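How a Store Robot Gets Ready for Work
Zotport Kids / Machines Up Close

Guster is a robot. He rolls up and down the aisles at the Skenwood grocery and checks the shelves. Is the ketchup gone? Guster tells the people in back. But first somebody has to set him up. Takes a whole morning!

Step 1: Clean the wheels
Guster has 2 big wheels and a little one in back. Hair gets stuck in them. Yuck. String too. The repair person flips him on his side (power OFF first, always) and pulls it all out with tweezers.

Step 2: Wipe his eyes
His eyes are cameras. One smudge and a jar looks like a blob. Soft cloth, no spray. Never your sleeve!

Step 3: Teach him the floor
A robot needs a map. So the setup crew pushes Guster slowly thru every aisle and he measures how far away things are. Shelves, freezers, display stands, all of it goes in the map. If a stand gets moved later, the map is wrong and he has to learn that aisle over.
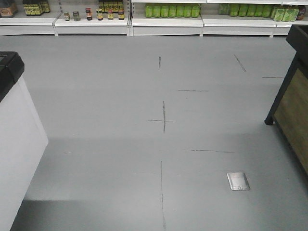

Step 4: Learn the shelves
Look at the green bottles standing in a row by the back wall. Easy one for a robot, they all match. The little jars next to them are harder. Different lids, different labels, gaps in between. Guster has to learn wich gaps are OK and which ones mean "bring more."

There are 615 spots for him to learn in the Skenwood store. That's a lot of pickles.

Step 5: Test drive
Before the doors open, at 7 in the morning, Guster goes around by himself. A grown up walks behind him with a hand near the red stop button. If he bumps anything, back to step 3.

Words to know
Dock: the charging spot. Guster's was made by Kokkinos.
Sensor: a part that notices things, like light or distance
Map: the robots picture of where everything is

Try it at home
Close your eyes and walk accross your room very slowly, hands out, with a helper next to you. Then draw a map of what you touched.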